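# 两副夹爪，一副指垫，换来换去的一个月

2019年6月12日

工作台上的夹爪换过好几轮了，趁还记得清楚，把过程写下来。主要是给自己留个底，也给正在挑夹爪的人做个参考。

先说背景。我们手上有一台六轴小臂，末端法兰是标准孔位，原来配的是 Rudari 的平行夹爪。用了大半年，没出过什么大毛病，但抓小件一直不太顺。所谓小件，就是巴掌以内、形状不规则、带一点金属边角的东西。大件随便夹，小件经常夹歪，或者夹住以后在指面上慢慢转一个角度。转了角度，后面放进料盒的姿态就不对，整个流程要停下来等人。

Kelechi Amadi 那边早就换成了 Tamuno 的夹爪，他的说法是“没有想象中好，但是比原来省心”。我借来一副，装上去和 Rudari 的对着试。

## 安装

Tamuno 的转接板多一层，装完以后工具中心点往外移了 40 毫米。这个数要在控制器里改，我第一次忘了改，手臂按老的参数往下走，幸好速度调得低，指尖刚碰到桌面就触发了力保护。桌面上没有留下印子，指尖也没事。之后我把“换夹爪先改工具参数”写在了控制柜门上。

线缆方面，Rudari 走外线，绕腕部一圈，转到某些角度会绷紧。Tamuno 的线从侧面出来，短一些，但插头朝向不好，拧螺丝的时候总要先把它掰开。两家各有各的麻烦，打个平手。

## 腕部相机

相机装在腕部，朝指尖方向看，两根手指都从画面下沿伸进来。这样装的好处是能直接看到指面和目标的相对位置，坏处是手指本身占掉不少画面。支架高度我调了很久。太低，指尖以外什么也看不见；太高，小件就只剩一点点，识别结果跳来跳去。最后停在一个折中的位置，指尖落在画面中部略偏下。

桌面是白的，对识别有利也有弊。深色手指和颜色鲜艳的零件都很好分割，银色的金属件就难一些，反光的地方和桌面混在一起。我把曝光往下压了一档，金属边缘清楚了不少，代价是阴影也跟着变重。Funmilayo Bashir 建议加一圈环形灯，我试过一次，反光更厉害，又拆了。
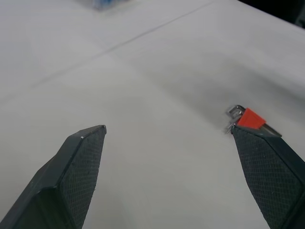
同样的小件，换软一点的指垫会不会比换夹爪更划算？

如果问题只是打滑，先换指垫，花的钱少，拆装也快；如果夹歪的原因是两指不同步或者开口行程不够，指垫再软也没有用，得换夹爪。

我自己是两样都试了，顺序反了，先换的夹爪，后换的指垫。要是重来一次，会先从指垫开始。

## 指垫

试过三种：光面硅胶、细条纹橡胶、菱形网纹。

光面硅胶刚装上去的时候抓得最牢，但是容易沾灰，沾了灰就滑，每隔一段时间要用酒精擦一遍。擦完又好了，过一阵又不行。细条纹的方向性太强，顺着条纹的方向会溜，横着就很稳，可是零件怎么摆不由我定。菱形网纹的摩擦力不如刚擦干净的硅胶，好在各个方向差别不大，脏一点也还能用。最后留在机器上的就是网纹的。

网纹有一个缺点，夹薄片的时候，薄片的边会卡进纹路里，松开以后不一定马上掉下来。我在放件动作的末尾加了一个小幅的左右抖动，能解决大部分情况。剩下的情况，靠相机在松开之后再看一眼指尖，有东西就不往下走。这一眼要多花 400 毫秒，我觉得值。

## 力和速度

Rudari 的力控是分档的，档与档之间跨得比较大。轻的一档夹不住带金属件的零件，重一档又会把塑料壳压出声音。Tamuno 可以连续调，找到合适的值以后就没再动过。

速度上 Rudari 更快，全开到全闭，Tamuno 的要 700 毫秒，Rudari 明显比它利索。如果只做大件的搬运，我会留着 Rudari。我们的瓶颈不在开合，慢这一点感觉不出来。

还有一件小事：Tamuno 通电以后会自己做一次零点校准，手指会完整开合一遍。第一次不知道，手正好放在旁边，吓了一跳。说明书里写了，在很靠后的一页。

## 控制器

夹爪的通信原来走的是数字 IO，只有开和关两个状态。要用连续力控就得换成串口，中间加了一块 Siltura 的转接模块。模块本身没什么可说的，接上电，配好波特率就通了。它的日志默认只存最近的 1,000 条，跑一个下午就会把早上的冲掉，查问题的时候很别扭。后来我写了个脚本定时往外导。

Denise Fothergill 问过为什么不直接上带总线的控制器。贵是一方面，另一方面是现有的程序全得改。她那边是新搭的台子，没有旧账，情况不一样。

## 结果

对比的方法很简单，同一批零件，散放在桌面上，两副夹爪轮流抓，每副都抓了将近 400 次。指垫统一用网纹的，避免混在一起说不清。

抓起来这一步，两副差不多。区别出在抓起来以后的姿态：Rudari 更容易偏转，尤其是重心在一侧的零件。我拆开看过，它有一侧的导轨间隙偏大，用手推能感觉到晃动。不知道是这一副用旧了还是本来就这样，所以不能据此说这个型号不行。手边没有全新的一副可以比。

两副共同的失败，多数出在零件贴着指尖最前端被夹住的时候。接触面太小，一加速就转。这和夹爪没多大关系，是抓取点算得太浅。我把下探深度加了一点，桌面留的余量就少了，只好再把接近速度降下来。

目前机器上装的是 Tamuno 加网纹指垫，借来的这副七月要还给 Kelechi，在那之前得决定买不买。Bukola Lawal 说 Kundamine 有一款三指的，也许适合圆的零件，她那里有一副闲着。等拿到手，先看法兰孔位对不对得上，对得上再装。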